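We finally picked the floor for the laundry room, after going back and forth since December. I wanted a dark floor. My husband wanted whatever could take a leaking washer, which we have had twice in this house.

The samples from Ibarra were the nicest, but they only come in a 24-inch square and the room is narrow, so we'd be cutting nearly every piece. Patau had a sheet vinyl in a slate color that I liked more than I thought I would. I taped the sample down by the back door and we walked on it for 7 weeks. It has one scratch, from the dog.

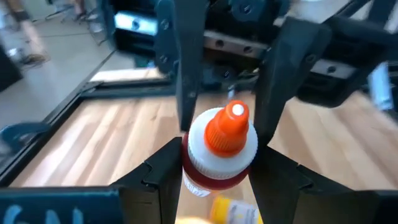

Ezequiel Huerta wrote in the comments last time that sheet vinyl is fine as long as the subfloor is flat, and that I should check it with a long level before paying for anything. I did, and there is a dip by the drain. The man at the Varkville store sold me a bag of leveling compound for it.

The budget for the whole room is $600. The vinyl takes a good part of that. I'm keeping the old cabinets and painting them – probably a warm white, though I still have the Grendden color card on the fridge and change my mind most mornings.

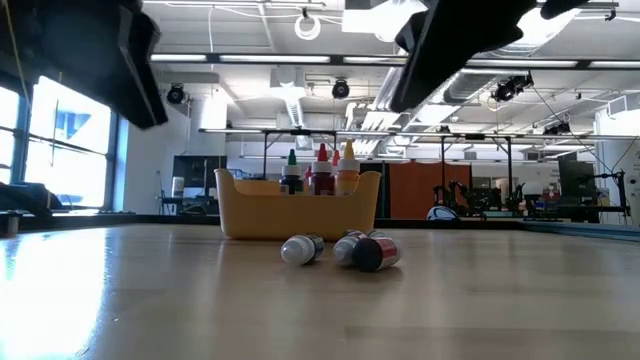 A reader asked whether I had thought about a floor drain pan under the washer, as hers saved the ceiling below. We're on a slab, so there is no ceiling to save, but I priced one anyway. It would use up $100 and raise the washer enough that the lid hits the shelf.

So the shelf would have to move too, and I'm not ready for that. 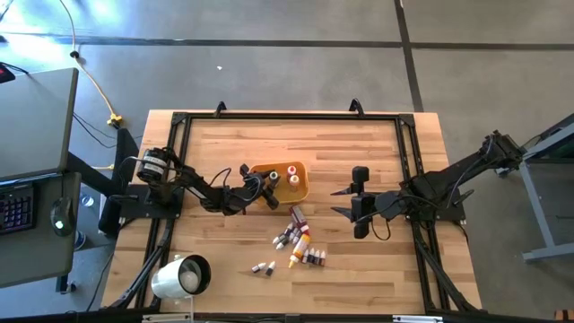
For now the plan is compound first, then vinyl, then paint. The baseboards are already off and stacked in the hallway, and I've tripped on them twice. I'll post the cabinet color once I've bought the can.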